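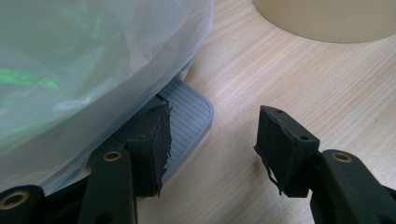 You pay for the tool once and then you pay for it again with your wrist, one customer wrote to Brarmont after the first month with the Nava, and the manager of the rental service read this message to me before I had put any question. The Nava is a hand-held gripper kit. A person holds it, closes the two fingers on ordinary objects, and the camera on it records the work, so that a robot arm can later be trained on the same movements.

By the equipment desk, Stirkotitz
April 2022

Brarmont does not build the kit. It is made by Olov, and Brarmont rents it out, repairs it and teaches new customers how to hold it. I asked the manager if the complaint about the wrist was fair.

"It is fair," she said. "The first version had its weight too far in front. Now we send a strap with every kit, and we tell people to stop for a rest before they feel they need one. Some listen to us."

The rental period is 28 days and the price is $80 for each of them, with spare finger pads included. I said this sounded expensive for a plastic tool. She did not agree, but she took the question calmly.

"You are not renting only plastic. You are renting the checking of your recordings. If the camera has moved a little bit in its mount, we see it the same evening and we call you. A customer who bought the kit directly can lose a whole week before he notices."

The kit arrives in one case and the assembly takes around 37 minutes for a person who has never done it. The instructions from Olov are clear in most places. The page about the camera mount is weaker, and Brarmont has written its own page to replace it. I followed both, and I would keep only the second.

We spoke longest about objects. Many customers begin with wooden blocks, she told me, and she tries to talk them out of it.

"Blocks are polite. They stay where you put them. I ask people to bring what is in their kitchen – thin cups, bags, things with holes. A bag changes its shape each time you touch it, and a clear cup is difficult for any camera. If your recordings have only blocks, you will be disappointed in May."

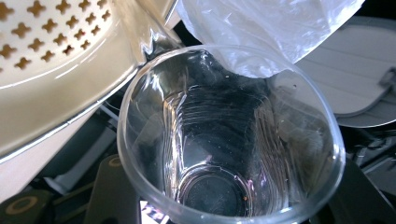 Kitchen items close together: a clear plastic cup, a cream colander and a plastic bag.

Does the Nava handle such things well? Her answer was careful. A wide opening between the fingers helps with a cup, she said, but thin film is hard to pick up from a flat surface, and beginners press down too strongly. She would like a softer spring and has asked Olov for it. For the moment there is no date for this.

I asked also who should not rent the kit.

"Somebody who needs large force. It is not for opening jars. And somebody who wants to record for one afternoon only. The first afternoon is always bad, for everyone, and mine also was."

The next training morning has 13 places, and the fee for it is taken off the first rental.

Comments

We had the kit for one period. The strap is good, the case is too big for a car seat. Service answered quickly.

Does anyone know if the pads from the first version fit the new fingers? I have a drawer of them.

Reply: Ask Brarmont before you try. Mine fit, but I had to change the screws.

Agree about the bags. We left them to the end and should have started with them.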